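8월, 목요일 밤 / 국가의 책임을 누가 지나 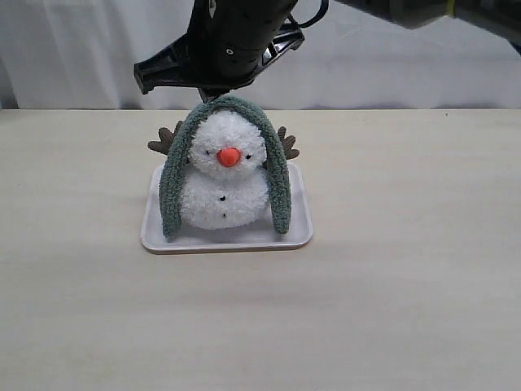
흰 쟁반 위 눈사람 인형

열한시 넘음. 오늘 읽기 모임 다녀와서 바로 쓴다. 안 쓰면 내일 다 까먹는다.

주제는 지난번에 이어서 살라자르 강 유역 보상 문제. 정확히는 책임을 개인한테 물어야 하나, 제도한테 물어야 하나. 두시간 반 떠들고 결론 없음. 늘 그렇지 뭐.

발제는 에밀리아노 아란다. 스페인어 억양 섞인 한국어로 엄청 빨리 말함. 받아적다가 손목 나가는줄. 요지만.

1. 시장이 서명했다. 서명한 사람은 책임이 있다.
2. 그런데 서명하기 전에 의회가 이미 예산을 통과시켰다. 표결 기록 있음.
3. 그럼 찍은 의원들은? 그 의원들을 찍은 주민은?

3번에서 다들 목소리 커짐. 나도 한마디 했다. 책임을 그렇게 아래로 아래로 내려보내면 마지막엔 이주당한 사람들 본인 책임이 되어버린다고. 실제로 이주 대상이 3,564명인데 그중 상당수가 그 선거에서 투표권도 없었다. 주소지가 임시 거주지로 되어있어서. 아란다가 고개 끄덕이긴 했는데 답은 안함. 다음 쪽으로 넘어가버림. 좀 서운.

쉬는시간에 보리차. 에어컨이 너무 세서 가디건 입었다 벗었다.

후반은 드리섹 보고서. 다들 읽어왔다고 하는데 표정 보니까 절반은 안읽음. 나도 부록은 못 읽었으니 할 말 없다. 본문 492쪽인데 부록이 또 따로 있다. 누가 이걸 다 읽으라고 썼는지. 그래도 4장은 진짜 좋았음. 같은 명령을 받은 하급 관리 두 명이 한 명은 집행하고 한 명은 서류를 서랍에 넣어두는 부분. 서랍에 넣은 사람이 영웅이냐 하면 그것도 애매하다. 본인 증언으로는 그냥 휴가 전날이라 미뤘다고. 그런데 그 사이에 38가구가 장마를 자기 집에서 넘겼다. 의도가 없어도 결과는 남는다는건데, 그럼 반대도 성립해야 되지 않나? 나쁜 의도 없이 도장 찍은 사람도 결과만큼은 져야하는거 아닌가. 여기서 막힘. 집에 오는 버스에서도 계속 생각했는데 모르겠다.

아, 그리고 소티에 얘기. 사과문 문제. 소티에 시의회가 올봄에 낸 사과문에 주어가 없다. "유감스러운 일이 있었다." 누가 했는지가 안나옴. 영어로 옮기면 주어를 넣어야 해서 번역본에는 "the city"라고 되어있다고. 원문에 없는 책임이 번역에서 생긴 셈. 다들 웃었는데 나는 좀 안웃겼다. 할머니 생각나서. 할머니도 평생 그런 문장만 들으셨지. 그리 됐다, 그렇게 되었다. 누가 그랬냐고 물으면 옛날 일이라고만.

이거 나중에 글로 써볼까. 제목은 "주어 없는 사과". 너무 뻔한가. 일단 메모만.

반론도 적어둬야 공평하니까. 뒷자리 분이 (성함 또 못 여쭤봄, 다음엔 꼭) 개인 책임만 따지면 사람 하나 자르고 끝난다고 하셨다. 거드컴이 딱 그랬다고. 국장 한명 사임하고, 신문에 크게 나고, 규정은 한 글자도 안 바뀌고, 이년 뒤에 똑같은 일. 이건 반박이 안된다. 맞는 말. 근데 그렇다고 제도 탓만 하면 제도는 사과도 안하고 창피해하지도 않는다. 벽에다 대고 화내는 기분. 제도를 고치는 것도 결국 사람이고... 돌고 돈다.

아란다 마무리 발언. 역사가는 판사가 아니다. 다들 아는 말인데 오늘은 좀 도망가는 소리로 들렸음. 내가 예민했나. 그럼 판사는 어디 있는데요, 하고 물어볼걸. 꼭 집에 와야 할말이 생각난다.

끝나고 국수 먹으러 가자는데 나는 빠짐. 막차 때문에. 뛰었는데 버스가 오분 늦게 옴. 괜히 뜀.

다음 모임 할일
- 드리섹 부록 읽기. 최소한 표결 기록 부분
- 거드컴 사임 당시 신문기사 찾기. 도서관 마이크로필름에 있을지도
- 소티에 사과문 원문이랑 번역본 나란히 뽑아가기
- 회비 밀린거 내기!!

발제 순서가 나한테 온단다. 다다음번. 뭘로 하지. 하급 관리 얘기를 더 파고 싶긴 한데 자료가 드리섹 하나뿐이라 불안하다. 증언 하나 갖고 사람 하나를 판단하는 꼴. 그 사람 휴가 얘기도 진짠지 어떻게 아나. 나중에 겸손하게 보이려고 지어낸걸수도 있고, 반대로 정말 아무 생각 없었을수도 있고. 100년 뒤에 누가 내 일기 읽으면서 이 사람은 왜 한마디도 제대로 못했나 할지도 모르겠네.

엄마한테 전화 못드림. 내일 아침에 꼭. 할머니 고향 면사무소가 언제 옮겼는지도 물어봐야지. 지난번엔 봄이라고 하셨다가 가을이라고 하셨다가. 외삼촌이 더 잘 아실라나.

눈 아프다. 빨래 널어놓고 잔다. 알람 여섯시 반.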